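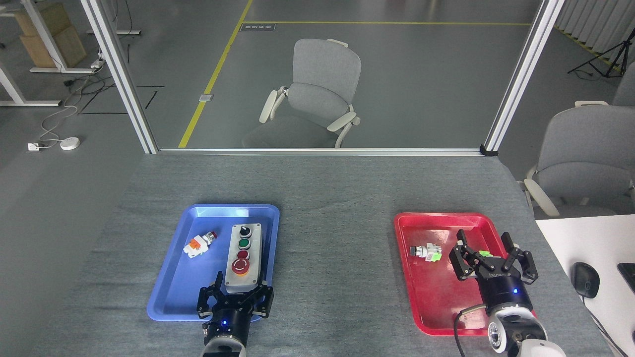 Does it slow down when you stand next to it, one of the packers at Besholm wanted to know after last month's issue, and if it doesn't, who do I talk to? Fair question! It doesn't, no, because there's glass between you and the arms, and the person to talk to is whoever has the shift lead phone that day.

I spent Monday, March 23, 2026 on the Starska line, where the two arms have been sorting control stations and loose switch parts for 4 weeks now. Blue tray, red tray, all day long. I used to do that job by hand (my thumbs remember it well) and I can't say I miss it. What I do miss is the talking. Four of us used to sit at one bench, and now two are over in testing and one went to the Bitar orders, so lunch is the only time we catch up.

Nobody's hours got cut, before you write in and ask. The target is 362 stations a shift and people still do the final check on every single one, plus anything the arms set aside. Training for the check bench is open to everyone at Rander, 50 minutes, sign-up sheet by the time clock. Bring your reading glasses, the labels on those switches are tiny!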